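Notebook, July, sim bench

Task today is pear to plate, wrist view only. Policy from the Rovow checkpoint, trained on 3000 sim demos, no real data mixed in.

1. Reran the baseline with the old light settings. 600 episodes, 423 successes. Most of the failures are late grasps on the stem end. Elmarie Mokoena wants those tagged separately, so I added a field to the Tolitz log.

2. Changed the start pose so the gripper begins off to the left, fingers open, with bare table between it and the pear. Box stays on the right as a distractor. Step cap left at 400. Pear starts on the wood right by the plate rim, which makes for a short move but a tight approach. 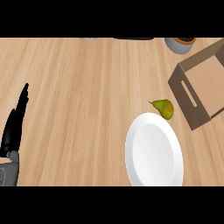

3. To do: rerun item 2 with the Hendricks wood texture, same seeds. Copy the logs to Stedside before the disk fills up again.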